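I'm going to be a grouch about the Onddale library mural, so skip this one if you love it.

The town put out a poll in November asking who should be painted on the big wall facing the parking lot. Four names made the ballot. Lụa Đồng won, and I'm glad she did! She taught half of this town to swim, me included, and I still can't push off a pool wall without hearing her yell at me to tuck my chin.

My problem is the poll. It got 400 responses, and 114 of them came in on paper cards from the front desk at the library. The rest were online, where you could vote as often as you liked (I tried it, twice, before bed – sorry). Then the town newsletter ran a headline saying "Onddale has spoken." Has it? My neighbors on Durel Street didn't know there was a vote until it was over, and a couple of them have lived here longer than the library has.

I also want to know who picked the four. I asked at the counter and got a very nice shrug. Maybe it was the mayor's office, maybe it was whoever happened to be in the room that afternoon. I would have put the Diệp bakery family on there, and I bet plenty of people standing in that line every morning would too.

So run it again. Mail a card to every house, leave a blank line for write-ins, and give us a month to send them back. I think Lụa wins anyway, probably by a mile, and then the headline would be true. 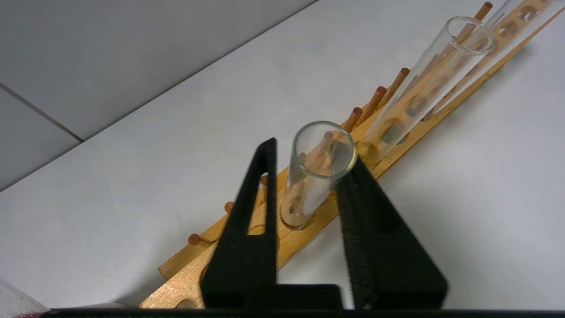
And if she doesn't win, well, I'll live with it, and I'll still wave at her outside the pool.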